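We use cookies to remember your settings. By staying on this page you agree to this.

Saturday, August 23, 2025

Got to the club room at nine and Ryszard already had the long white table wiped and the laptops going. Marianna brought rolls. Magdy came in late with the bag of Antunes screws I asked for on Tuesday, and they were the right length this time.

The plan for the day was bottle grabs. We each take a turn with the hand-held gripper, reach in, close on the bottle, lift, put it down somewhere else, let go. Every try gets saved as its own clip. Lucyna wants 400 good ones before we train anything, and at the start of the day we had 256. I thought we would finish by lunch. We did not.

First problem was storage. The card filled up in the middle of Magdy's turn and his last clips came out with no length at all. Aleksandra copied what was there to the Virnico drive and cleared the card, and that took most of an hour. I used the time to read through last week's log. Half of my own notes say "ok" and nothing else, so I can't tell which tries I meant to throw out. I wrote a short list of words we should all use – good, slip, miss, redo – and taped it to the inside of the cupboard door.

Second problem was me. I close the fingers too fast. Lucyna played my clips next to Marianna's and it was plain to see. Marianna comes in slow, stops, and then squeezes. I come in and squeeze all at once, and the bottle tips toward whichever finger gets there first. Lucyna said the model will learn that too if we leave it in, so 17 of mine got marked redo. I did them over after lunch, counting to two in my head before each squeeze. They were better. My wrist hurt by the end.

We talked about the approach for a while. Ryszard thinks every try should start from the same height and angle so the data is clean. Aleksandra thinks it should be different every time, or the thing will only work in one spot on one table. I side with Aleksandra, but I see why Ryszard is annoyed – his plots look terrible right now. We settled on mixing it up and writing down the start position.

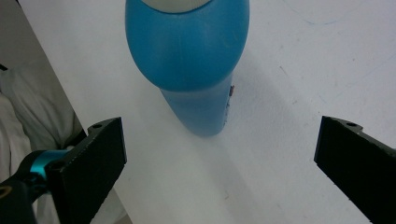 Blue bottle on the white table, fingers open on both sides.

After the redos we did one more round each. Magdy is the steadiest of us and I don't think he has noticed.

Tretirbridge is in February. Lucyna says we should aim for 500 clips before then and add a second object, maybe a cup. I would like to get the bottle working first. No vote on it yet.

To do before next time: charge the spare battery, ask Aleksandra how she names her folders, type up the word list. Ryszard has the key. Home by six, leftover soup, bed early.

Last updated: the same evening, fixed two typos

Contact | Copyright Magdy Amrani and the club diary writers | Back to top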